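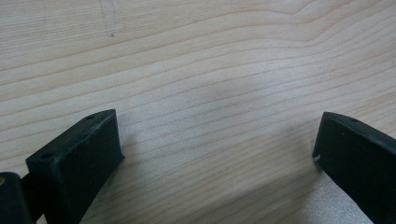
Machines > How They Work > Looking After a Gripper

Reading time: 2 minutes

A gripper is a robot's hand. No thumb, no palm. Just 2 fingers that close on things and open again. Ours is called Zudby.

Fingers get scuffed. They bump tables, they bump boxes, they bump each other. So every Tuesday Evander Innes gives Zudby a check-up before work starts.

First job: power OFF. Always. Even for a quick look.

Then a wipe with a dry cloth. Dust makes fingers slippy, and slippy fingers drop stuff.

Next, the screws. Wobble each finger gently. Does it move? Tighten the screw, but not too hard or teh plastic cracks. Evander has cracked 2. He kept them in a drawer.

Now line up the tips. They have to meet in the middle, like your hands when you clap. If one is higher then the grip goes wonky and an egg box goes on the floor.

Last bit is the test. Power on, stand back. Open, close, open, close, 100 times. Boring to watch! Still has to be done.

Any funny noise, stop and start agian from the screws.

Related:
Why Robots Need Oil
Hepburn the Sorting Machine
What Is a Sensor?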